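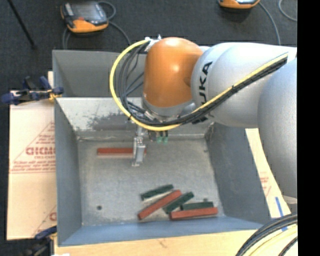 Fig. 1. Gray metal bin with a long reddish-brown block lying on the floor.

Notes for week two: bins and blocks

Hi all! I promised I'd write up what I rambled through last time, so let's go. We're talking about open bins, the boring gray kind, and why I make such a fuss over their walls.

Look at the slope first. High walls that lean outward give you room near the top, but a long piece lying close to a wall is still awkward to get out (try it with a ruler in a baking dish and you'll see what I mean). Short pieces forgive you, long ones don't!

Next, the floor. The one in Fig. 1 is speckled and scuffed, with a small round hole at the lower left, and the far inner wall has a dark worn patch. I love worn patches. When you sketch your own bin, draw the wear too, please. Elibariki Mwaipopo's sketch from April did this beautifully and I'll pass it around again.

For the homework, say your bin must hold 4000 blocks over a term, 20 per load. How many loads is that, and where would you expect the scuffs to show up first? One page is plenty. Mwanahawa Mwakyusa has the key to the Gandwood cabinet if you want real blocks to play with.

Reading: the Tamgate handout, up to the part on wall angles. Skip the appendix, it's mostly tables and we'll do those together.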